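Bench Cell Inspection Checklist – Light Manipulation Arms
Palska site, test room B

Applies to any arm carrying a parallel-jaw gripper and working over an open table at reduced speed. Complete one sheet per cell. Mark each item Pass, Fail or N/A. A comment is required for every Fail and is welcome for the rest. An item marked Fail in section 1 or 2 stops work until it is cleared.
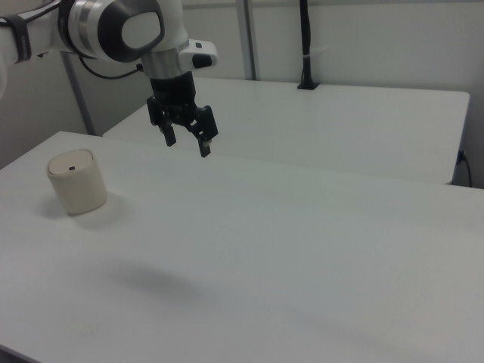
Page last changed: March, revision 14

Section 1. Arm and gripper

1.1 Joint covers seated, no cracks in the shell. Pass.
1.2 Flange screws checked with the torque driver against the fitting card. Pass.
1.3 Gripper fingers straight, tip pads fixed. Pass.
Comment: check the pads by hand as well as by eye. A pad that moves under thumb pressure is a Fail, even if it still grips.
1.4 Cable run along the arm secured, with enough slack for full wrist travel. Pass with comment.
Comment: the cable loops down towards the wrist. Drive the wrist to both ends of its range and watch the loop. If it can catch on the gripper body, add a strap and repeat the test.
1.5 Payload setting in the controller matches the tool fitted. Fail, cleared the same morning.
Comment: the value had been carried over from the Lerby tool. Change the setting at the same time as the tool and write it on the sheet.

Section 2. Stopping and speed

2.1 Stop button within reach of the operator's normal position. Pass.
2.2 Stop tested from each station before the first run. Pass, 11 tests logged.
2.3 Arm does not restart when the stop is released. Pass.
2.4 Reduced speed limit active and password protected. Pass.
Comment: the Vemska controller shows the limit on the second screen only. Read it there. The figure on the start screen is the requested speed and may be higher.
2.5 Protective stop on contact tested with the foam block. Pass.
Comment: test low over the table as well as at mid height. A hand trapped against the top has nowhere to go.

Section 3. Table and surroundings

3.1 Tables level and locked together. N/A, see 3.2.
3.2 Where tables stand side by side without a lock, feet marked on the floor. Pass.

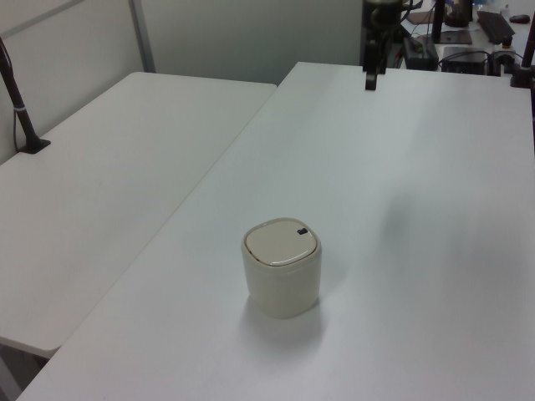

Working area limits are the item most often filled in from memory, and they should be read from the controller each time. The limit is set from the arm base, so it moves if the base moves and stays put if the table does. Check it with the test object on the table, at the near, middle and far positions. Only the object under test should be in the working area, as with the lidded container, which stands by itself on the main table. Keyboards, control units and loose leads belong on the desk behind. Poles clamped to the table edges count as obstacles and must be entered in the controller, with a margin for the gripper at its widest opening.

3.3 Working area read from controller and written down. Pass.
3.4 Clamps on poles tight, no movement when pushed. Pass.
Comment: a cable tie on a pole holds the lead only. It is no evidence that the clamp has been checked.
3.5 Hanging cables clear of feet and chair wheels. Fail.
Comment: open. Fit Kröger clips under the table edge and inspect again before the next shift.
3.6 Walkway behind the operator at least 89 cm wide. Pass.

Section 4. Records

4.1 Previous sheet available at the cell. Pass.
4.2 Open items copied forward. Pass, 2 items.
4.3 Software version noted. Pass.

Keep completed sheets in the cell folder. Sheets with open items go at the front.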